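Buscar en el repositorio
Buscar

# Bolsas de tela: doblado, cierre y guardado

Ficha de datos y guía de lectura de la carpeta `bolsas_tela`, dentro de Firkavow.

Mantiene: Eulalia Urrutia. Revisión de anotaciones: Li-hua Tsai y Thilini Khondokar.

## Qué contiene

La carpeta reúne grabaciones de personas que manipulan bolsas de tela sobre una mesa. Las tareas son cuatro: alisar la bolsa, cerrarla tirando del cordón, doblarla y meterla en un cajón o en otra bolsa. No todas las grabaciones incluyen las cuatro. La mayoría se queda en las dos primeras, que son las que más variación tienen.

Hay unos 3000 episodios. De ellos, 70 están marcados como `dudoso` en el índice y conviene dejarlos fuera hasta que Thilini termine de revisarlos. Casi todos son bolsas con el cordón anudado antes de empezar, donde no queda claro si la tarea es deshacer el nudo o cerrar.

## Estructura

- `indice.csv`: una fila por episodio, con tarea, bolsa, sala y estado de revisión.
- `episodios/`: una subcarpeta por episodio, con vídeo y anotaciones.
- `bolsas/`: una ficha de texto por cada modelo de bolsa.
- `notas/`: observaciones sueltas de quienes anotaron. Están sin ordenar.

Los nombres de las subcarpetas siguen el patrón `sala_bolsa_numero`. Las salas son dos, `zulldale` y `oltell`. En los episodios más antiguos de Oltell falta el número de bolsa y hay que sacarlo del índice.

## Las bolsas

Se usaron 20 modelos. Todos son de tela, casi siempre algodón o lona, y se eligieron por cómo se comportan al doblarlos y por el tipo de cierre. En las fichas se anota el tacto de la tela (blanda, media, rígida), la presencia de asas, el estampado y el cierre.

El estampado importa más de lo que parecía al principio. Una bolsa lisa no da ninguna pista de si está boca arriba o boca abajo, y en las anotaciones de orientación se nota. Las que llevan un dibujo con dirección se anotan mucho mejor. En la lona clara que sigue, la flecha del centro apunta hacia la boca de la bolsa y basta con mirarla para rellenar el campo `orientacion`. Los dedos están junto al cordón, así que el campo `zona_contacto` lleva el valor `cordon`.

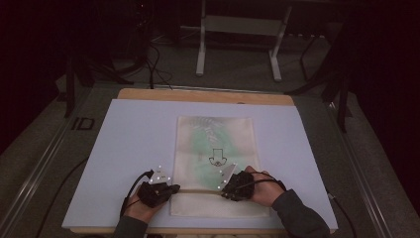 ## Cómo se anotó

Cada episodio lleva estos campos:

1. `orientacion`: hacia dónde mira la boca de la bolsa, vista por la persona que la manipula. Valores: `cerca`, `lejos`, `izquierda`, `derecha`.
2. `estado_inicial`: `plana`, `arrugada` o `doblada`.
3. `zona_contacto`: `cordon`, `borde`, `asa` o `cuerpo`.
4. `estado_final`: igual que el inicial, más `cerrada` y `guardada`.
5. `comentario`: texto libre, opcional.

`plana` no quiere decir sin una sola arruga. Si el contorno se ve entero y ninguna parte está plegada sobre otra, es plana. `arrugada` se reserva para los casos en que no se distinguen las esquinas.

El cordón dio bastante trabajo. En las telas claras un cordón de tono parecido se confunde con la costura del borde, y la primera ronda salió con muchos contactos marcados como `borde`. Li-hua Tsai volvió a pasar por esas bolsas en octubre y corrigió los que pudo. Los demás conservan el valor antiguo — están señalados con un asterisco en el índice.

## Limitaciones conocidas

- Casi todas las bolsas están vacías. Hay muy pocos episodios con algo dentro.
- Las telas rígidas están poco representadas.
- En Zulldale se trabajó sobre todo por la tarde, y la luz lateral marca sombras en los pliegues.
- No hay bolsas mojadas ni manchadas.

## Uso

Se puede usar para investigación y docencia. Si publicáis algo, citad la carpeta por su nombre y la versión del índice. Para añadir una bolsa nueva, primero se escribe su ficha en `bolsas/` y después se suben los episodios.

---

Contacto: Eulalia Urrutia, equipo Firkavow · © Firkavow · Volver arriba

Comentarios (3)

**Wing-sze Tam**
En la ficha de la bolsa de yute pone tela blanda y yo diría que es rígida. ¿Lo cambio o abro una incidencia?

**Eulalia Urrutia**
Cámbialo directamente y apunta la fecha en la ficha.

**Lai-ching Yau**
¿Las que tienen asas y cordón a la vez van con un valor o con dos en `zona_contacto`? En `notas/` he encontrado las dos cosas — de momento estoy poniendo solo el primer contacto.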